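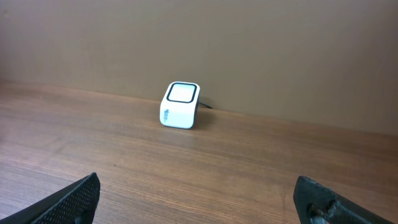

Ruby-Lee Waaka, commenting on an earlier draft, wrote that the checkout counter is usually studied as a place where people queue, and that the surface itself gets left out. She asked how much bare bench a small shop needs between the scanner and the basket. We took that up in this section.

4.2 Counter layout at the Dalville site

The desktop scanner was kept at the back of the wooden counter, near the wall, with its window facing up. Shoppers' baskets went at the left. We logged 252 baskets over 14 shifts in June, all of them after 3 pm, and noted where each item was set down before it was scanned. 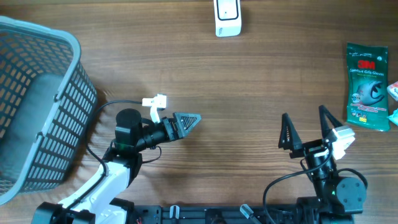 Items placed on the right side of the counter had to cross its full width to reach the basket. Staff told us they didn't mind this with stiff packaging, but glove packets and other soft goods were awkward to grip from a flat surface. Standing the packet on its end made it easier to pick up. Rahman's layout guide recommends lying everything flat, and we did not find that this suited soft packs.

Figure 6. Work gloves (3M Comfort Grip) in the grey basket, white device at the back of the counter.

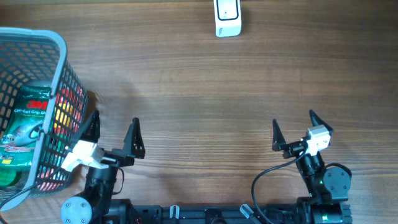 The open stretch in the middle was used less than we expected. In 34 cases an item was parked there while the shopper looked for something else, and in 12 of those it was left behind until staff pointed it out. Tall packs leaned against the basket wall were easier to find again than ones lying on the bottom. Basket colour was not varied and is not considered further.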